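Small Parks and Play Spaces - notes for session 9

I promised to type these up properly after I rushed the last part of the talk, so they're a bit longer than usual. Bring them with you next time, please, as I'll be asking you to scribble on them.

We began with catchment, meaning the people who can reach a playground on foot without making a day of it. My usual case is Paltonico, the pocket park that Guadalupe Robles worked on before she came to teach the planting module here. On paper it served 3,823 residents. Lovely number, very persuasive in a funding bid! But it came from drawing a circle on a map, and families don't walk in circles. They walk along streets, they wait at crossings, and they turn back when a toddler sits down and refuses to move.
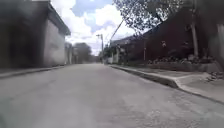 So when Guadalupe redrew it using walking time, the shape came out more like a squashed starfish, with one long arm to the north and almost nothing to the east. The park hadn't changed at all, of course, only our idea of who it was for. Try this with your own site before you choose a single piece of equipment.

Next, gates and edges. I like one main entrance that a parent can watch from most of the benches, plus a second way out for the older ones (they will make one through the hedge if you don't). At Jundorora the designers put in four gates, and the grown-ups spent the whole afternoon on their feet. Fences needn't be high. A low rail with planting behind it slows a running child down nicely, and it's much kinder to look at than mesh.

Then surfaces, where I got carried away and lost track of the clock. Grass is cheap and goes to mud under swings. Bark is soft, but it wanders and needs topping up. Rubber is the easy one for wheelchairs and pushchairs, and it eats your budget - the Solís scheme spent 38 per cent of its money on rubber and had to drop the water play. I still think that was a pity.

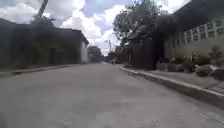

A street with a raised pavement and kerb on the right.

Seating gets left until last by nearly everyone, me included when I was starting out. Put benches in shade, facing the play, and leave room beside each one for a pushchair or a wheelchair. Kamdale has around 29 seats, which sounds generous, but most of them face the car park and by three in the afternoon the few good ones are always taken. Go and sit there with a sandwich, you'll see what I mean.

One thing came up at the end and I answered it while people were packing their bags, so I'll put it down again.
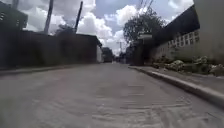
Should toddlers and older children have separate areas?
Give the little ones a corner of their own, but keep it within sight of the rest, so a parent with a child in each can sit between the two.

For next time, pick a small park you know well and sketch its walking catchment by hand. Pencil is fine. Mark the gates, the seats and anywhere you'd expect a child to run. Guadalupe is joining us for the second hour to talk about hedges that survive footballs.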